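Skondstead Ribbed Silicone Mat, large, magenta

Bought with my own money. Used daily since April.

I did not want a silicone mat. I have owned three of them over the years and every one ended up under the sink, curled at the corners and covered in whatever silicone seems to pull out of the air. So when Dimas Ngui at work swore by the Skondstead one and said it had changed how his table worked, I took it the way I take most things people say about mats.

Then I marked my own table with a sweating glass for what must have been the hundredth time, and I ordered one. The large came to 85 with shipping. For a mat. I want that on record before we go any further, as it colors everything below.

What the listing says

The Skondstead page claims three things. The ribs keep bottles and cups from sliding. They let air under whatever you set down, so no ring forms. And the mat "lies flat from day one." It also says the material is "engineered," a word I ignore on anything that doesn't have moving parts.

There were 321 reviews when I bought it, nearly all glowing, and a surprising number of them written by people who had owned the thing for two days. I read the bad ones first. Most complained about the smell or the color. One person had cut theirs in half with scissors and was angry that it was now in two pieces.

Lying flat

It doesn't, not from day one. Mine came rolled tight in a tube and it stayed a tube for most of the first evening. I weighed it down overnight with a cutting board and two dictionaries. By Sunday it was flat apart from one edge, and that edge gave up about a week later. So the claim is false but the problem went away. If you live somewhere cold I'd expect it to take longer.

Grip

Better than I thought it would be. The mat does not move on my table, which is light wood with a smooth finish that lets most things skate. I can wipe it one-handed and it stays where it is. Tall bottles are what I was curious about, having knocked over plenty of them reaching for the mouse. They do stand more steadily on the ribs than on bare wood, though only if the base is wide enough to sit across several ridges at once. A narrow base can come down half on a ridge and half in a groove, and then it leans. I've had a small bottle of hand lotion go over twice for this reason. The page doesn't mention that anywhere, and the photos on it only show big fat mugs.

Paper cups are the other weak spot. A full one is fine. An empty one has no weight to hold it on the ridges and a sleeve can tip it. I've gone back to putting those on the bare wood, so the mat I bought for cups is a mat I don't use for some cups.

Rings and drips

This part works, and I looked for reasons to say it didn't. I stood a glass of ice water on the mat for an entire afternoon and the wood underneath was dry when I lifted it. The water runs down and sits in the grooves, and that is where it stays until you do something about it. With plain water that's no trouble. With anything sweet you have until the end of the day, and after that you are scrubbing between ribs with an old toothbrush.

I do hold the grooves against it. A flat mat wipes clean in one pass. With this one I have to carry it to the sink, rinse it, shake it and find somewhere to hang it, and a floppy wet sheet of silicone does not want to be carried anywhere.

Color

The choices were magenta, gray and a green they call "moss." Gray was out of stock. I have ended up with the magenta, and it is every bit as loud as it looks on the site. 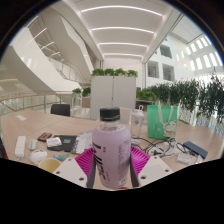 I thought I'd get used to it and I mostly have. Visitors haven't. It also shows crumbs and pale lint from across the room, so it gets rinsed more often than it probably needs. Wait for the gray if you can stand to.

Smell

Slight, rubbery, gone after a wash in hot water and dish soap. The people in the reviews who said it filled the room must have had a worse batch than mine, or better noses.

Against the cheaper ones

Before this I had a Drolteo, which was thin and slid around, and a Tosau that was heavier and had shallow bumps in place of ribs. The Tosau was a decent mat. It cost less than a third of what Skondstead asks, it wiped clean faster, and small bottles stood straight on it. Where it lost was puddles, as the bumps held almost nothing and any real spill went straight over the side and onto the wood.

So what you are paying extra for is deeper grooves. Whether that's worth it depends on how much you spill and how much you care about the table. Mine is a nice table and I am clumsy, so I come out somewhere near even – on a plastic-topped desk I would not have considered it for a minute.

There is also an extra large at 157. I can't think what kind of table needs that, and I'd hate to be the one rinsing it.

Would I buy it again

At full price, no. At half, probably, and in gray. It does one of its jobs well, does another if your bottles are the right shape, and fibs a little about the third. I've told Dimas this and he says I'm expecting too much of a mat, but he was the one who said it changed how his table worked.

Three stars out of five. I'd go to three and a half if the site allowed it.

Update: the corner nearest the wall has started to lift again after a warm rinse. I pressed it under the cutting board overnight and it went down. I'll leave the rating where it is for now.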